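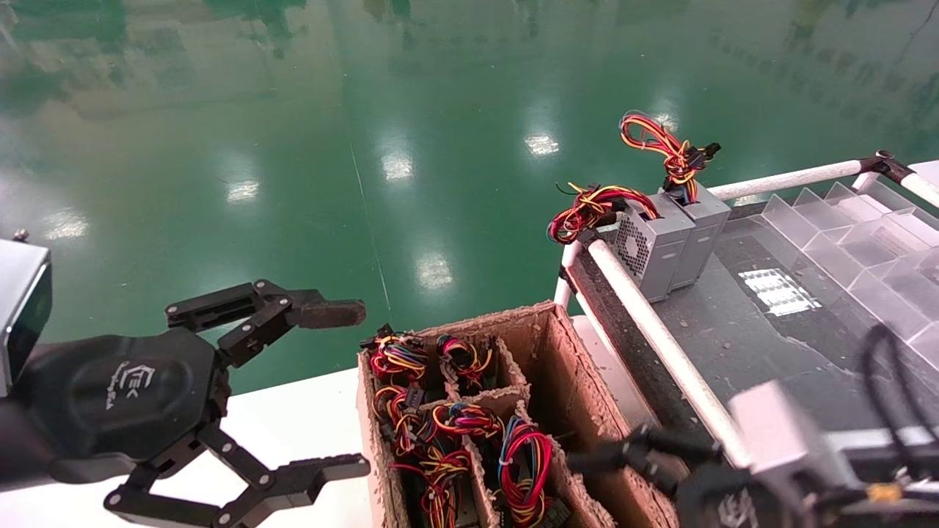 Section 4: Running the Cue Sheet on Performance Night

Before you start

By this point you should have a finished cue sheet, a Dravia player that turns on, and a cast that has seen the script at least once. If you are missing the first two, go back to Section 2. If you are missing the third, you are in good company, and you may continue.

The steps below were written for the Corkorcombe passion play, which has 19 scenes, a choir that comes in when it feels moved to, and one sound operator. They work just as well for a nativity, a Jonah, or a Ruth and Naomi with a small harvest. Last revised October 27, 2018, after the dress rehearsal.

4.1 Loading the show

1. Turn on the house amplifier last. Everything else goes first. Switching it on early produces a thump that front-row grandparents will take personally.

2. On the player, open Shows and choose the newest file. If two files have the same name, choose neither and call Bilal Nseir, who keeps the master copy.

3. Wait for the cue count in the top corner. The full passion play loads 205 cues. A lower number means the thunder folder did not come across.

4. Press Check All. The player will run through each cue silently and list the ones it can't find.

5. Fix the missing cues now. You will be tempted to skip the ones in Act Two on the theory that Act Two is a long way off.

Note: Check All confirms that a sound exists. It does not confirm that it is the right sound. In January we had a perfectly valid rooster cue that played eleven seconds of a tractor, and Peter denied his Lord over farm equipment.

4.2 Setting levels with people in the room

An empty sanctuary is louder than a full one. Coats soak up sound, and so do choir robes, which is worth remembering when the choir is seated in front of the left speaker.

1. Play cue 1 (wind) and walk to the back pew.

2. Have a narrator read any verse over it at performance volume. Finn Kleinschmidt's performance volume is the same as his talking volume, so if he is narrating, give him the handheld mic and set it two marks higher than you think is decent.

3. Bring the wind down until you can follow every word. Then bring it down a little more for the coats.

4. Repeat with the crowd cue and the earthquake.

5. Press Save Levels. The player does not save when you close the lid. It has never saved when you close the lid.

Caution: Do not set the earthquake level while anyone is on the ladder.

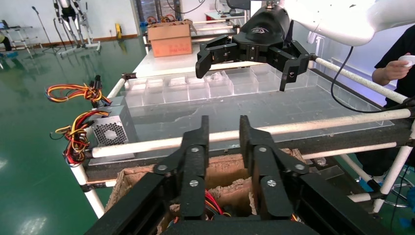
6. Write the final numbers on paper as well and tape them inside the lid. The tape already in there is from an earlier production and refers to whales. Leave it alone if you have a Jonah coming up.

4.3 Calling the cues

Each cue in the sheet is tied to a line, an entrance, or a light. Lines are the least reliable of these, as they depend on disciples.

1. Keep one finger on the line in the script and one on the Go button. Page turns are done with whatever you have left.

2. When the player shows Standby, the next cue is armed. Pressing Go plays it. Pressing Go twice plays it and the one after, so press it once, firmly, and take your hand away.

3. If an actor skips a line, don't go looking for the cue they skipped. Wait for the next entrance, turn the dial to that scene, and press Go when the person appears.

4. If an actor skips a whole scene, turn the dial to the new scene and let the narrator sort out the theology.

5. For the garden scene, hold the night crickets until the last disciple is lying down. Some take longer than others to find a comfortable spot.

Note: Fade Out takes 4 seconds by default. This is right for nearly everything except the temple curtain, which should stop dead. Use Cut for that one. Cut is the red button, and it also stops the organ backing track if the organ backing track happens to be running, so look first.

4.4 If the player stops responding

1. Don't announce anything. The audience believes silence is part of worship and will wait longer than you expect.

2. Hold the power button until the screen goes dark, then press it again.

3. While it restarts, signal the pianist. The agreed signal is a raised hymnal. Waving has been mistaken for greeting in the past and was returned.

4. When the cue count comes back, turn to your scene and check the levels against the paper in the lid.

5. Fade the next cue in by hand. The first sound after a restart comes out at full volume whatever the screen claims.

4.5 Shutting down

1. Amplifier off first this time.

2. Close the show file and choose Keep.

3. Collect the two handheld mics and both headsets. Check the dressing rooms for the second headset, and then check Pilate.

4. Put the batteries on the charger in the vestry and leave the charger switch on.

5. Lock the cabinet and return the key to the hook behind the bulletin rack.

Radio mics are covered in Section 5, along with how to tape a headset to a beard.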